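2020-01-20

Second visit to Rumo, the Portuguese grill that took over the old bank building. The first was in March, two weeks after it opened, and I didn't write it up. The menu was still changing daily.

## Ordering

The card is one page with 17 dishes. Charcoal items are marked with a dot. I had the salt cod with potatoes, then half a chicken. The cod had been soaked long enough and flaked without falling apart. The chicken was split flat and cooked over high heat, with dark skin and no raw spots at the joint. The hot sauce comes on the side in a small jug. It is thin, sharp, and mostly vinegar.

Service took almost 7 minutes from order to bread, and the mains followed at a normal pace. The room is loud at the front. Ask for a table past the bar.
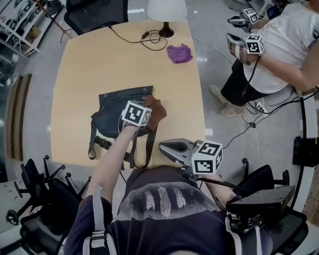 ## Wine and the bill

The house red is from Coutinho and is sold by the glass or the half liter. It is served slightly cool, which suits it. Charalambos Sotiropoulos runs the floor and will pour a taste before you commit. He talked me out of the white with the cod, and I would order the red again.

Prices are up a little from last year. Cards are accepted, but the reader was slow and needed two tries. The bill lists bread and olives as separate lines, and you can send them back untouched at no charge.

Next on the list is Jasum, if they ever answer the phone.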